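Este archivo explica cómo está organizada la carpeta `sala/` del inventario de la casa Jelen. Última revisión: Feb 18, 2023. Las otras carpetas (`cocina/`, `dormitorios/`, `entrada/`) tienen cada una su propio README, más corto.

# Sala de estar — inventario y orden diario

## Qué contiene

La carpeta reúne las fichas de los muebles y objetos de la sala, con sus medidas cuando las tenemos, y las instrucciones para dejarla arreglada entre una estancia y la siguiente. Está escrita para las personas que preparan la casa y también para los huéspedes de larga estancia que quieren saber dónde va cada cosa.

| Archivo | Contenido |
|---|---|
| `fichas.csv` | una línea por objeto, 48 líneas en total |
| `orden.md` | los pasos de cada día y los de cada cambio de huésped |
| `textiles.md` | fundas, cojines, mantas y alfombras |
| `reparaciones.md` | lo que se ha cambiado o enviado a reparar desde octubre |

Los objetos muy pequeños (posavasos, pilas del mando, velas) no tienen ficha. Probamos a incluirlos y la lista resultaba demasiado larga para usarla de pie, con el teléfono en la mano.

## Campos de `fichas.csv`

- `id`: letra de la zona y número. La zona S es la del sofá, la V la de la ventana.
- `nombre`: el nombre común, en singular.
- `color`: el que se ve con luz de día. Para el cojín hemos escrito "azul verdoso"; en versiones anteriores decía "turquesa" y se confundía con otro que está en el dormitorio grande.
- `material`: se rellena solo cuando existe la etiqueta o la factura. Si no, queda vacío.
- `sitio`: la posición habitual, mirando desde la puerta.
- `cuidado`: un código del 1 al 9, explicado en `textiles.md`.
- `nota`: texto libre, una frase si es posible.

Faltan todavía las medidas de 18 objetos. Quien tenga una cinta métrica y un rato puede completarlas directamente en el archivo.

## Zona del sofá

El sofá de color crema es el mueble más grande de la sala y el que da más trabajo. Entre las costuras del asiento entran migas con mucha facilidad. Se limpian con el cepillo blando del aspirador, siguiendo la dirección de las costuras, y después se pasa un paño apenas húmedo. No se usan toallitas perfumadas ni el limpiador Tedula, que reservamos para los cristales.

El cojín azul va en el extremo derecho del sofá, apoyado contra el respaldo. Se sacude en el balcón antes de colocarlo. Es de los que pierden la forma si se dejan apilados debajo de otros, así que durante la limpieza lo ponemos sobre una silla.

La mesa auxiliar es redonda y blanca, con dibujo de mármol en la superficie. Encima tiene el frutero de alambre oscuro. La fruta se revisa una a una — las manzanas de abajo se estropean sin que se note desde arriba — y se retira todo lo que esté blando. En verano ponemos menos cantidad. El frutero se levanta para limpiar la mesa y se vuelve a dejar en el centro.

La lámpara de pie está al lado de la mesa. Para barrer se mueve cogiéndola por la barra, muy abajo, y se mira que el cable quede pegado a la pared y no en el paso.

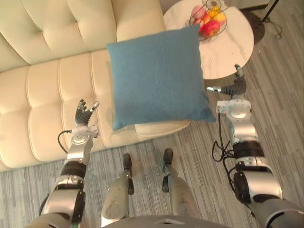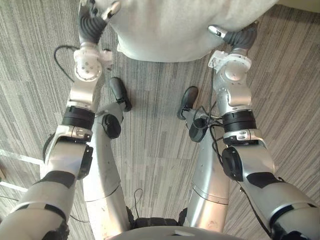

## Alfombra

La alfombra gris de rayas se aspira a lo largo de las rayas y luego, si hace falta, en sentido contrario. Cuando un mueble ha dejado marca en el pelo, ponemos un paño húmedo sobre la marca y esperamos un poco antes de cepillar. Las manchas de café se anotan en `textiles.md` con la fecha. Si pasan 2 limpiezas y la mancha sigue, se llama a la tintorería Kleinschmidt, que recoge a domicilio por las mañanas.

## Cambios y correcciones

- Hemos unido las fichas de la lámpara y de su cable, que antes estaban separadas sin ninguna utilidad.
- El código de cuidado 7 ya no se usa. En las fichas antiguas todavía puede aparecer; hay que leerlo como 6.
- La tienda Dromberg nos ha enviado las instrucciones de la mesa en alemán. La traducción está casi terminada y se guardará en la misma carpeta.
- En `orden.md`, el paso de las ventanas va ahora antes del paso del suelo.

## Cómo proponer un cambio

Se edita el archivo y se escribe una frase en `nota` que explique el motivo. Para dar de baja un objeto, por favor no borren la línea: escriban "retirado" en el campo `sitio`, y así el número no se repite. Las faltas de español también se pueden corregir sin preguntar, las agradezco mucho.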